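Intro to Packaging and Everyday Materials
Handout 4: Cups, pouches and what we ask of a container
Canan Ersoy, Cedbridge evening program

Hi all. I talked too fast last week, so I've typed up most of what I said plus the bits I skipped when we ran out of time. Bring this with you, because we'll be marking it up together.

We started with the question of what a container is for. Most of you said "holding stuff," and fair enough! But think about the paper cup you get with your coffee. It has to stand up, stack inside a few hundred others, survive a hot drink and be light enough that shipping it doesn't cost more than making it. Paper by itself is pretty bad with liquids, so there's nearly always a thin lining on the inside. That lining is also why cups are such a headache to recycle (the fibers are fine, getting them apart from the lining is the slow part).

Then there's shape. A cup that narrows toward the bottom nests in the next one. A straight-sided one doesn't, and you pay for that in shelf space. When I did my own storeroom exercise years ago, I had 184 straight cups filling a shelf where 573 tapered ones fit later. I still have the notebook somewhere.
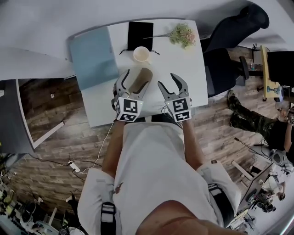

Fig. 2. Stiff and soft containers together: a small paper cup and a velvet drawstring pouch, with a tan cup on its side.

Soft containers play by other rules. A pouch has no fixed shape, so it takes up whatever room its contents need and folds down to almost nothing when it's empty. What you give up is protection. Drop a bag of glass beads and you'll see what I mean. Ferhat Oral asked in class whether a drawstring counts as a closure or a handle, and I said both, and I'm sticking with it. Zübeyde Ekinci thought it was a poor closure for anything powdery, and she's right too.

For next time, please read the Correa chapter up to page 22 (skip the section on glues, it's dated). Then pick one container from your kitchen and write a page on it: what it's made of, how it opens, how it closes again, and what you'd change. A sketch is welcome, and it doesn't have to be pretty.

If you missed the reading packet, Hatice Yurt has spare copies at the Parkus desk. Late work goes in my mailbox there as well.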